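Getting a trio booked at the Tovasard for September?
Wanda Cieślak
We are a jazz trio (piano, bass, drums) and would like a Thursday night at the Tovasard this September. I sent a demo with 4 tunes and heard nothing. Is there a person to write to, and does the room have a piano?
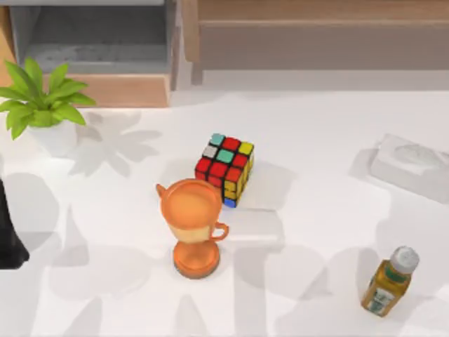 We would bring a keyboard if we had to, but our pianist would like to know ahead of time.

Terence Penrose
Write to Lena Szczepańska, she does the fall calendar. Keep it short and send one live recording. The room seats 80 and there is an upright, tuned in the spring. They pay a share of the door, so ask what the split is before you agree to a date.
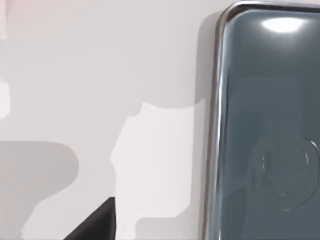 Load-in is through the side door and you get 30 minutes to set up. Bring your own music stand lights. The stage lighting is uneven, and a chart lying flat ends up with patches of light and shadow over it, like that pale surface with the dark glossy thing at the right. Clip-on lights fix it.

Silvan Bachmann
No idea about September but we played there once and it was fine. Parking is bad.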